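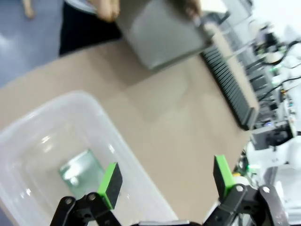 Clear plastic bin, rounded corners.

Quick one, train in 12 minutes. Moving out of the Kemomside flat on the 9th and have packed, er, the books. Only the books. 300 of them, which Cinzia says is too many for someone who reads on her phone.

Van quotes: 219 from one lot, 700 from another. Same van as far as I can tell?? Went with the cheap one. They won't do stairs after five, so up early it is.

Still to do: meter readings, post redirect, find the spare key I defintely had in September. Give the plants to Nilton downstairs, he's said yes to the fern but not the big one. Anyone want a big one? You'd have to collect.

Boxes from the supermarket are rubbish btw, bottoms go. Plastic tubs cost more but they stack and you can see what's in them, so no more writing KITCHEN MISC on everything.

Right, coat on. More when theres wifi at the new place.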